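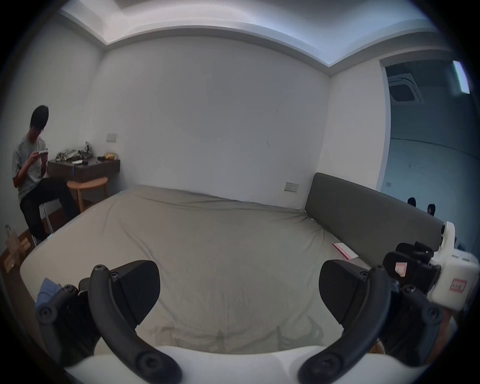 Budgeting for a second hand-held gripper: what am I forgetting?

Posted in Buying & Planning, December 3, 2024

We collect household demonstrations for a small arm project. Mostly bedroom work at the moment, so sheets, bags, paper, anything flat that would rather stay flat. We have one hand-held gripper, which means one person is working and everybody else is on their phone. I have been told I can buy a second one if I can produce a budget that fits on one page and does not come back to haunt anybody in February.

The Grorano kit is the obvious choice as we already have one. Rolwood sells something cheaper that comes as a bag of parts and a drawing. I have $600 set aside for extras on top of the gripper itself, and I would like to know what those extras are before I find out by running out of them. Spare fingers, obviously. Beyond that?

The room is small and the bed takes up most of it, if that changes anyone's answer. Shelf space is already spoken for.

fliltmont_lab

Posted by torque_and_tea

Finger pads first. They are the part that touches the world and they age accordingly. We go through 3 pairs in a busy month, more if there's a lot of fabric, and the shipping costs more than the pads. Order 16 pairs in one go and forget about it.

Then storage. Everyone prices the hardware and then discovers that wide-angle video of someone making a bed eats a drive for breakfast. Two drives minimum, one of which lives in a different building. Budget for it now or you'll be deleting takes in January to make room for worse ones.

Then the boring stuff, which will be most of your line items and hardly any of your money:

Hex keys in the right size, several, as they evaporate
Thread locker for the finger screws (the removable kind, please)
A spare camera mount
Charging cables longer than you think you need
A hook or a box so the thing has somewhere to live that isn't the mattress

On Grorano versus Rolwood, buy the one you already own. Mixing two grippers in one dataset means two calibrations, two sets of spares and a column in your spreadsheet that somebody will fill in wrong. I ran a mixed pair for a while and spent 42 hours on alignment that I had entered in the budget as zero.

Small room: put money into the room before the gripper. You'll have two people with their elbows in each other's shots. If the bed can come away from whatever it's up against, move it. That's free, and your approver will love it.

Posted by Au

just get the rolwood and print the rest

Posted by sheetwise

Mostly agree with the long answer, less so with the very short one. Printing the rest is fine if you own a printer, like sanding and don't charge for your time.

Two things I'd add. Leave a line for consumable props. Fitted sheets stop being representative once they've been yanked a few hundred times, the elastic gives up and then your robot learns to make beds for people with tired elastic. Paper bags last less than that. It's pocket change per item but it recurs, and recurring is the word that upsets whoever signs.

Second, does your existing unit need a service? If you buy a new one and leave the old one with slop in the fingers you've got a matched pair on paper only. Price a new set of fingers for the old one and fit both on the same day.

I'd also ask whether you need a second gripper or a second room. One person working and the rest waiting sounds like an equipment problem, but with one bed in a small space you may end up with two grippers and the same number of people on their phones.

Comment by fliltmont_lab

The second room was turned down last year. Props line added, under "textiles," where I hope it looks dignified. Going with the Grorano and 16 pairs of pads.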